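We use cookies to improve your visit. By continuing to browse you accept our cookie policy.

Print this page | E-mail this page

Open Day at the Halász Blanket Mill

Last updated: 04/06/2026

The Halász mill opens its doors to the public once a year, and this time I got one of the 50 places on the morning tour. I have written about small textile firms here before, but most of them weave scarves or towels. Halász makes printed blankets, the heavy kind with flowers that a lot of us had on the bed at our grandparents' house.

The mill is at the far end of Skundora, past the grain silos. Parking is on the grass across the road. Visitors sign in at the gate, leave their bags in a locker and get a pair of foam earplugs. Closed shoes are required, and one man in sandals had to go back to his car.

Deisy Salazar led our group. She has worked in the finishing room for nine years and answered most questions without slowing down. We started in the yarn store, a long, cool building with cones stacked on pallets by color. The firm buys nearly all its yarn from Zestard now. It used to spin its own, and the old spinning hall is rented out as a warehouse.

The knitting hall was the loudest part of the visit. The machines turn out a thick pile fabric in one long piece, which is rolled and carted next door to be printed. We could look in from the doorway but were not allowed on the floor while the line was running. Deisy passed a strip of unprinted cloth back through the group. It was a flat gray-white and much stiffer than I expected.

Printing was the part I had come for. The firm keeps 200 patterns on file, of which 53 are still in production. Cornel Buzatu, the pattern clerk, had laid out the old paper books on two tables, and we were free to turn the pages. The earliest are drawn by hand in ink, with color notes in pencil down the margin. Roses sell best in the south, he told us, and peonies sell everywhere. A tiger pattern sold very well for two winters and has hardly been ordered again. I asked who draws the new ones. For the last few years it has been Huiling Guo, who works from her own garden photographs and comes in twice a month to check the color proofs.

After printing, the cloth is steamed, washed, dried and brushed. The brushing raises the pile and takes off a surprising amount of fluff, and there is a large extractor over the machine that still doesn't catch all of it. My dark jacket needed a going-over afterward. The last stop was the cutting table, where Virgil Rusu was trimming blankets to size and folding back the edges for the binding machine. He let a girl from our group press the pedal.

The tour took 80 minutes. Coffee and cheese pastries were served in the canteen, and the factory shop was open with seconds at half price. Most of the faults are hard to find. The shop takes cards, but the line for the card reader was long, so cash is quicker. Rollov, the bus company, puts on an extra bus from the train station for the open day. The one I took back was full, and several people stood.

If you go, ask for the early tour. The pattern books are put away at noon. The next open day is planned for November, and names are taken at the gate office or by phone.

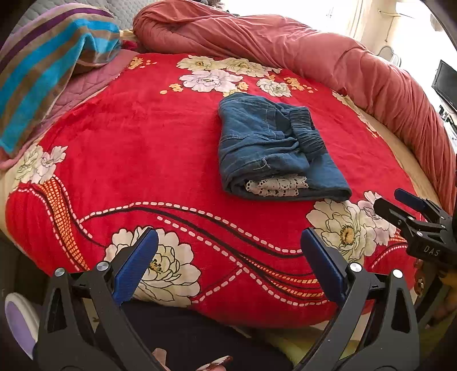
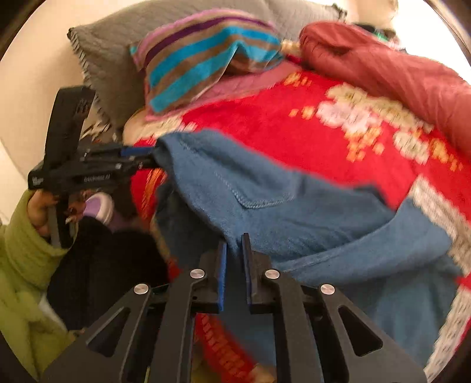 First photo: peonies on a red blanket, with a pair of folded blue pants.

Print this page | E-mail this page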